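Tamás Jakab has been promoted once, relegated twice and sacked by fax, and he would like it known that the fax was the part that stung. "You could hear it coming through," he says. "The whole office stood there watching me get fired a line at a time."

He now coaches Pandell Athletic, which plays its football in front of an average home crowd of 212 and is, with one match left, 3 points off the top.

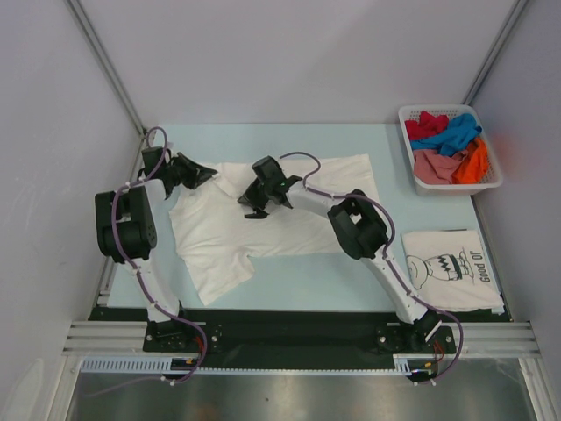 KOCSIS, 2nd May

We meet in the clubhouse, where the tea is strong and the heating is a rumour. Jakab has brought his own biscuits. He doesn't offer me one until we have got through the subject of December, when his side lost four on the trot and a supporter wrote to the local paper suggesting the goalkeeper be replaced with a wardrobe.

"I read it out in the dressing room," he says. "The lads thought it was unfair on the wardrobe."

What changed after that? He blows on his tea for a while. "Beril got fit."

Beril is Beril Tokgöz's brother's nickname as well, which caused some trouble on the team sheet, but the one Jakab means is the club's physio. She had been off with a bad back. Once she returned, so did two centre-halves and the only left-footer in the squad.

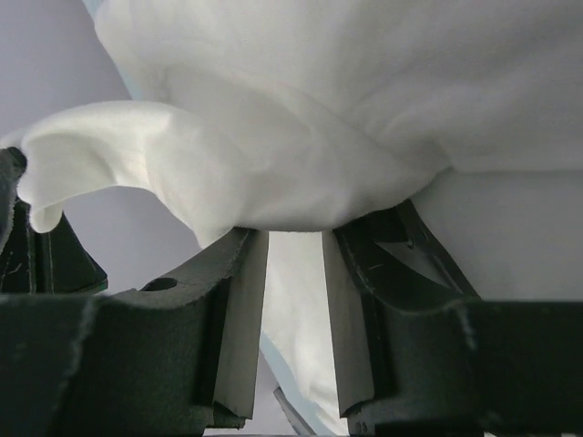
*White cloth between the gripper's two fingers.*

The last match is away to Busix Town, who are top and have a proper stand. When the sides met in the autumn it finished 3-1 to Busix, with a penalty that Jakab describes in terms I have agreed to leave out. The record attendance over there is 3,084, and he expects it to be threatened.

"They'll be loud. Good. Half of my lot have never been booed by more than a dozen people. It'll be an education."

He won't name his team, though he does let slip that Ernő Sipos will start up front. Sipos has 9 goals this season, most of them scored with parts of the body he wasn't planning to use. "One went in off his ear," says Jakab. "He celebrated for so long the referee had a word."

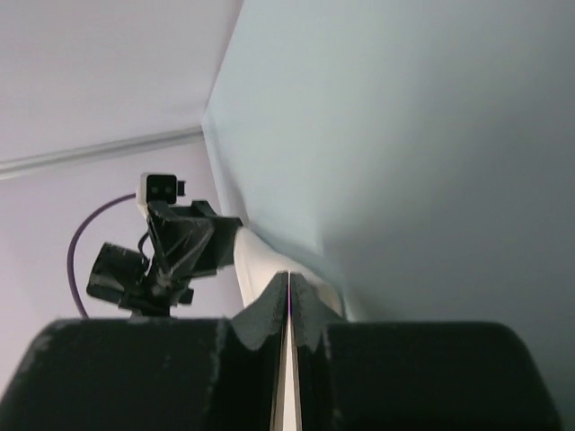

I ask whether he would stay on if they went up. The chairman, Ernő Győri, has told anyone who'll listen that the job is his for life, and Jakab has heard that one before.

"It was for life last time. I got eleven months." He closes the biscuit tin. "I'd want it in writing, and I'd want them to get rid of the fax machine."

Kick-off is at three. The supporters' coach leaves from the car park behind the clubhouse at noon, and there are still seats at the back, next to the toilet.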